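Clallard Desk Supplies Price List

Last updated April 15, 2023

A table of shelf prices for pens, glue, tape, paper and cups, copied by hand from shops in Plurkton and Alvarado. The main file has 700 rows, one per item per visit. Prices are in US dollars before sales tax.
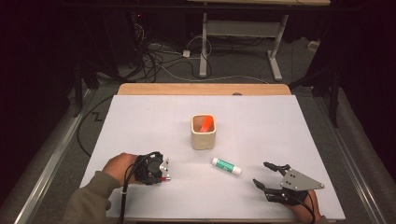

Are sale prices included?
Sale prices go in their own column, and the regular price stays in the price column.

Columns
item: short name, lower case
shop: code from shops.csv (23 shops)
pack: number of pieces in the pack
price: regular price
sale: sale price, blank if none

Known problems
1. Pack size is missing in 15 rows. Leave these out when working out a price per piece.
2. Cups were listed under kitchen goods until July, then moved to desk goods. Older rows still have the old group.

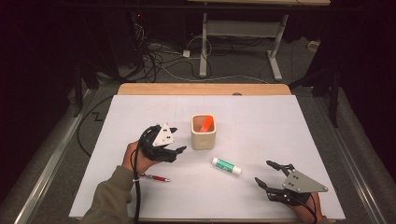
3. Two Alvarado shops share a code. Use the street column to tell them apart.

Files
prices.csv, shops.csv, and old/lestach.csv, which holds 185 rows from the earlier Lestach list. The Lestach rows have no sale column and should not be merged without adding one.
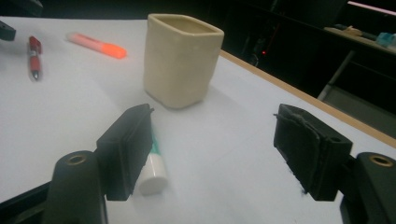 White tabletop, close up

License
Free to use and share. Please name the list if you publish from it.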